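Morning all, and thank you for letting me poke around again. I know a walk-through is never the highlight of anybody's week, and you were very patient with me while I opened every cupboard in the place. My comments are under each item, and I've tried to say what I saw and what I'd like done about it. Please read the whole thing even if your own area came through fine.

**Site:** Prinbridge outpatient clinic, medication storage and dispensing areas
**Date:** November 16, 2018
**Walked by:** Roman Pawlak
**With:** Maja Czerwiński, charge nurse

Key: OK / FIX / ASK (I need an answer from someone)

## A. Locked storage

- [x] **Controlled cabinet locked on arrival** – OK. I tried the handle twice before Maja got her key out.
- [x] **Two-person count matches the log** – OK. The log said 136 tablets of the buprenorphine and naloxone combination and we counted 136. Both of us signed. I also went back through the earlier pages, and the handwriting is much easier to read than it was in the spring, so whoever had a word with the evening shift, thank you.
- [ ] **Key sign-out sheet complete** – FIX. There are 4 lines with a time out and no time back. I'm sure the keys came back, they're hanging right there, but the sheet has to say so. Please don't fill those lines in now from memory. Draw a single line through the blank, initial it, and start clean from the next sign-out.
- [x] **Spare key sealed in envelope** – OK. Seal unbroken, signature across the flap.
- [ ] **Cabinet bolted to wall** – FIX. It is bolted, but the lower left bolt turns under my fingers. Bundon put the cabinet in and should come back and tighten it under the original job. If they want to charge for it, call me before you agree to anything.

## B. Dispensing window

- [x] **Patient ID checked by name and birth date** – OK. I stood back and listened to several of these and every one was done properly, and kindly too, even with the gentleman who has been coming for years and thinks it's silly.
- [x] **Observed doses observed for the full time** – OK.
- [ ] **Privacy at the window** – FIX. From the second chair in the waiting area I could hear the dose being read back. I'd like that chair moved over by the coat hooks, and I'd like us to point to the number on the label instead of saying it out loud. We talked about a white noise machine last year and then, I think, we all forgot. Maja is going to look up the old quote from Smits.
- [x] **Take-home lock boxes offered** – OK. There's a good stack on the shelf and the instruction card is inside each one.

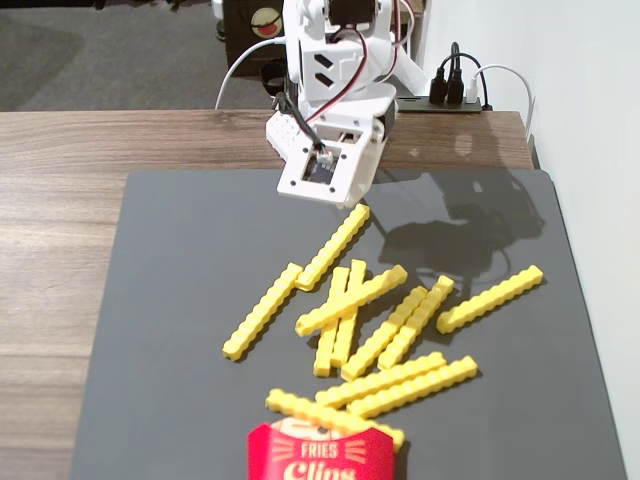 - [ ] **Take-home agreement on file** – ASK. I pulled 5 charts and one of them had the older form, the one without the line about storing doses away from children. Is there a pile of the old forms still sitting in a drawer somewhere? If you find it, please shred the lot and tell me where it was.

## C. Overdose response

- [x] **Naloxone kits in marked locations** – OK. Front desk, group room, staff hallway. All in date.
- [ ] **Kit in the restroom corridor** – FIX. The bracket is up but the kit is in the supply room. It got taken down for the painters and should go back today, please, before anyone reads further.
- [x] **Staff can say where the nearest kit is** – OK. I asked people in passing and got the right answer every time, including from the young man who had only just started and looked terrified of me. (I'm really not that bad!)
- [ ] **Rescue breathing masks with each kit** – FIX. Missing from the group room kit. There are extras in the training bag.
- [ ] **Drill held this quarter** – ASK. The sign-in sheet is there with no date at the top. If somebody remembers which day it was from their own calendar, send me a note and I'll attach that to the sheet. If not, we run another one in November and call it good practice.

## D. Refrigerator and room conditions

- [x] **Fridge temperature log, twice daily** – OK, no gaps.
- [x] **No food in the medication fridge** – OK. Thank you, thank you. I won't bring up the yogurt again.
- [ ] **Alarm tested** – FIX. The Suro alarm unit beeps when the door is left open, but the call to the on-call phone never went through while I was standing there. It may still have the old number programmed in. Please check that first before paying for a visit.
- [x] **Room thermometer present and readable** – OK.

## E. Disposal and returns

- [x] **Returned doses logged and witnessed** – OK.
- [ ] **Sharps containers below fill line** – FIX. The one in exam room 4 is right at the line. Swap it out.
- [x] **Drop box in lobby anchored and locked** – OK.
- [ ] **Disposal leaflets stocked** – FIX. The rack is down to the last few in English and there are none at all in Spanish. I've asked the print shop for 300, split evenly, and they'll come to the front desk. 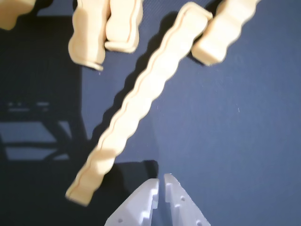 *Cream-colored sticks with wavy edges on a dark blue surface.*

## F. Paperwork and postings

- [x] **License posted where patients can see it** – OK.
- [x] **Patient rights poster** – OK, though it's getting faded and I'd replace it when you have a minute.
- [ ] **Emergency phone list current** – FIX. Two people on it have left us. Maja has the new list on her computer and only needs to print it.
- [ ] **Staff training binder** – ASK. I couldn't find the confidentiality refresher pages for the weekend team. They may be at the other desk, and if so a photocopy in the binder is plenty.

## Follow-up

The naloxone kit and the sharps container are for today. The bolt, the alarm number and the waiting room chair can have until the end of next week. Everything marked ASK comes to me by email, even if the answer is "we don't know yet."

I'd also like to say that the place feels calmer than it did on my last visit. Two patients stopped me to say nice things about the front desk, and I've passed their words on to the director along with this list.

Signed: R. Pawlak
Reviewed: M. Czerwiński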